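Chapter 7
Novels Told in Letters

A novel told in letters is made up, wholly or mostly, of documents that its characters are supposed to have written. These are usually letters, but they may also be diary entries, telegrams, bills, school reports or emails. The usual name for the form is the epistolary novel, from an old word for a letter. In this chapter we will use "letter novel", which means the same and is easier to say in class.

The form was at its most popular in Europe in the eighteenth century. It has never gone away, though the kinds of document have changed with the post. Readers who say they have never read a letter novel have often read one without giving it that name.

By the end of the chapter you should be able to say who is writing at any point in a letter novel, who they are writing to, and when. You should also be able to say what the reader knows that the person opening the letter does not.

7.1 Writer, receiver, reader

In most novels there are two parties to think about, the narrator and the reader. In a letter novel there are three. The writer of the letter has a particular person in mind. That person, the receiver, has a history with the writer, and much of what passes between them is left unsaid. The reader comes third and has to work it out.

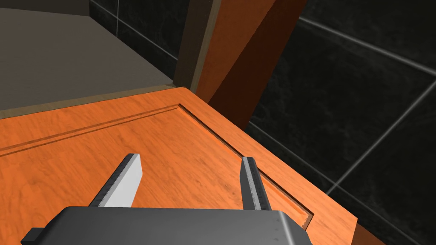 Fig. 7.1 Computer-rendered close view of a gripper with two parallel fingers.

Take the first page of Nandini Chacko's Murlow, the main text for this chapter. The novel is made up of 139 letters, most of them between two sisters. It begins:

"You were right about the coat. I will not say anything else about that day until you ask me, and I know you will not ask."

A good deal is missing. The reader does not know what coat is meant, or which day, or why it should not be talked about. The sister who receives the letter knows all of it, so the writer has no need to explain. If Chacko had made her explain it, the letter would sound false. This is the first difficulty for anyone using the form. The reader must be told enough to follow the story, but the characters would not tell each other things they both know.

Writers deal with this in different ways. Some bring in a receiver who has been away and needs the news. Some let the facts come out in a quarrel, where people do repeat old matters to each other. Chacko mostly makes the reader wait. The coat is not explained until letter 15, and then by a cousin who has the story slightly wrong.

7.2 Time in the letter novel

A person telling a story years later knows how it ended. A person writing a letter does not. Letter writers are in the middle of events and their guesses are often poor. The older sister in Murlow spends several letters making plans for a house she will never live in, and there is no voice in the book to tell us so.

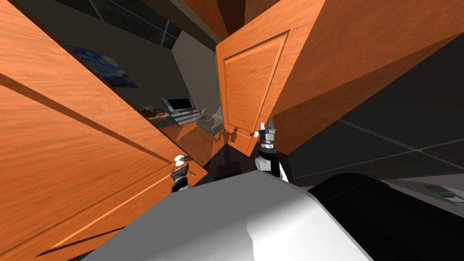 There is also the time a letter takes to arrive. Suppose one sister writes on a Monday and the letter is opened the following week. By then the writer may have changed her mind, or moved house, or fallen ill. Letters cross in the post, so that each sister answers a question the other has stopped asking. When you read Murlow, keep a short list of dates at the back of your notebook. Put down the date written and, where you can find it, the date received. Pay special attention to the letters sent from Nedov during the winter, when the post runs late and the order on the page is not the order in which the letters were read.

Some letter novels leave out the dates altogether. This makes the reader depend on small signs such as the weather, the age of a child, or a change in the way the letter is signed.

7.3 One writer or several

The simplest letter novel has one writer and no replies. We hear half of a conversation and have to imagine the other half. Karthik Bepari's short novel Drorkuvero is of this kind. A man writes to his former landlord for 197 pages and no answer is ever printed. We never find out whether the landlord wrote back, and readers disagree about whether the letters were posted at all.
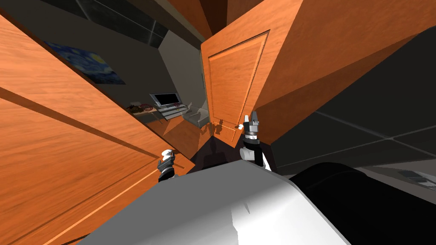

This page was last changed on November 5, 2023

With two or more writers the reader can compare accounts. The same dinner may be a success in one letter and a disaster in the next. It is tempting to decide at once which of them is telling the truth, but it is better to ask first what each wanted the receiver to believe. People write differently to a mother, a friend and a bank. In Murlow the younger sister is brave in her letters home and frightened in her letters to her friend Ivanyshyn, and both sets of letters may be sincere.

7.4 The editor who is not there

Somebody has to have gathered the letters. Many older novels open with a note from a supposed editor who claims to have found them in a desk or bought them at a sale. The note is part of the fiction and should be read with the same care as the rest. An editor chooses the order, and may admit to leaving letters out. 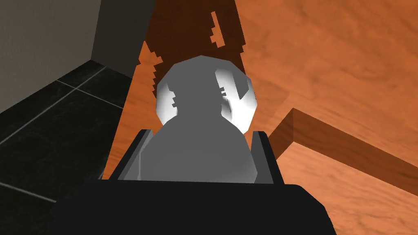
Chacko gives us no note of this kind, but there are signs of a hand at work. The numbering skips twice. One letter breaks off and is followed by a row of dots, and a footnote near the end is signed only with the letter A. We will come back to that footnote in section 7.6, after you have read as far as the second gap.

Before you go on

Read the first seven letters of Murlow. For each one, write down the writer, the receiver and one thing that is mentioned without being explained. Then choose a letter and write the reply to it, using no more than a page. Your reply should not repeat anything the other sister already knows.

Shared 15 times
3 comments

Fathima Siddiqui
Used this with my evening group. The list of dates was a real help with the winter letters – we had two of them the wrong way round.

Arben Stan
Is section 7.6 online yet? I can only find it up to 7.4.

Iresha Debnath
I always took it that the landlord letters were never posted. He mentions buying stamps once and then not again.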